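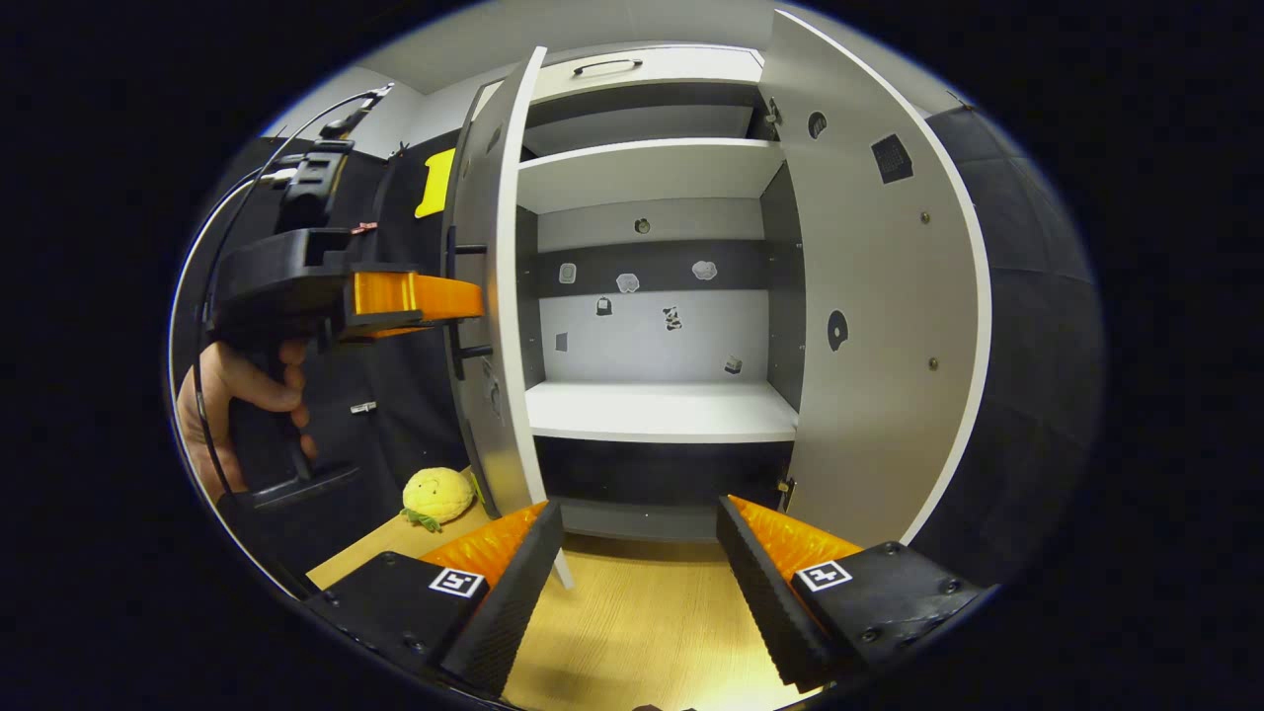 Little Cabinets, Big Fun: The Sticker Shelf Gallery

Welcome to the August round of our gallery! I'm Azra Papadopoulos, and I collect small storage the way other people collect records (my shelf at home is the proof). Every summer I ask friends and readers to send in the cupboards, lockers and odd corners they've made their own, and this year 16 of you wrote back with stories. I love every single one of these, and the white cabinet at the top of the page had me grinning right away.

The white one with the stickers
Both doors open, stickers all over the back wall, and I'm in love. There's a cloud-shaped one up on the dark gray band that I would happily steal for my own kitchen. A cabinet interior is such a nice place for this kind of thing, because you get a little surprise every time you open up.

The drawer
Look right at the top, inside the cabinet, for a white drawer with a dark bar handle. I'm a huge fan of a drawer tucked behind doors! Ernő Kovács has one in his hallway for stamps, batteries and the good scissors, and he swears he has lost nothing since he put it in.

Shelves with room to breathe
Two white shelves, an upper and a lower, with the stickers in between. Lumturie Stojanovska wrote in to say she would put her teacups on a shelf like the lower one, handles all facing left. I'd go for jam jars and a small plant, and then I'd move everything again a week later.

Black on white
The knobs are black, and they look so crisp against the white door. Blagoje Softić swapped the knobs on his whole kitchen last spring after seeing a pair like these at Ledstead, and he still sends me messages about it. (Keep them coming, Blagoje!)

Start your own sticker wall
If this makes you want to try it, go for it. Wipe the panel down, let it dry overnight, and put your favorite sticker up first. Small ones can go in the corners later. Vasilis Yordanov keeps 527 stickers in a cookie tin and has used maybe a dozen, which I find both impressive and a little heartbreaking. Put them up, Vasilis!

Send us yours
The next round is all about drawers: junk drawers, sewing drawers, the one that always jams. Tell us what you keep in it and where you found it, and leave a note if you'd like your name left off. Last year's pages are still up too, including the big Trallura pantry with its 206 spice jars, which readers continue to ask me about. Lids, labels and all, it's still a favorite of mine.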